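Break Room Cleanup: Your Questions

I've been looking after the shared break room at Jesham since May, and I get the same handful of questions over and over, so I finally typed them up. If yours isn't in here, leave a note on the fridge and I'll get to it!

Do I have to clear the table if I only had a drink?
Yes please. One bottle turns into a whole crowd of them by mid-afternoon (I don't know how, they seem to invite their friends). It takes you 20 seconds on the way out.

What goes in the bottle bin?
Clear plastic bottles, big or small, as long as they're empty. Tip whatever's left into the sink first. I'd love it if you squashed them a bit too, as the bin fills up fast and I'm the one who has to drag it downstairs.

Caps on or caps off?
On! I used to say off, and I changed my mind after Hnat Sydorenko from the second floor showed me how many loose ones end up under the counter. Squash the bottle, then screw the cap back on. Any color, I don't sort those.

And the labels?
Leave them. If you enjoy peeling labels, go right ahead, but I won't be checking.

There's a half-full bottle on the table. Can I toss it?
Give it until 5 p.m. If it's still sitting there and it doesn't have a name on it, pour it out and bin it. Standing up with the cap on tight usually means somebody's coming back for it, so ask around first. 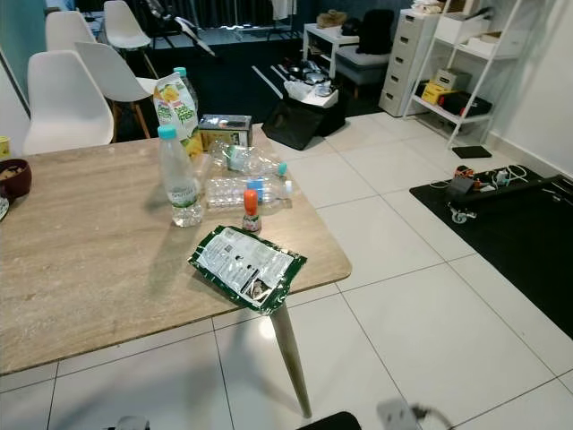

What about juice and lemonade cartons?
Those have their own bin, the narrow one next to the sink. Give the carton a quick rinse and fold it flat. The little cardboard boxes that snacks and tea come in go with the paper, and please shake the crumbs out.

Snack wrappers?
Regular trash, all of them. The shiny lining means they can't go with the plastic or the paper here. I know it feels wrong, I've had this conversation with Subbarao Raju at least 2 times and he still hands me his wrappers with a sad look.

Who washes the bowls?
Whoever empties one. If there's still food in it at closing time, put it in a lidded tub and leave the bowl in the drying rack once it's clean.

How do I wipe the table?
Damp cloth, a drop of dish soap, then a dry cloth. No scrubby pads on the tabletop, and get the floor underneath while you're at it - white tile shows every drip.

Can we book the room for a lunch?
Sure, for up to 20 people. Sign the sheet on the door and push the chairs back in when you're done.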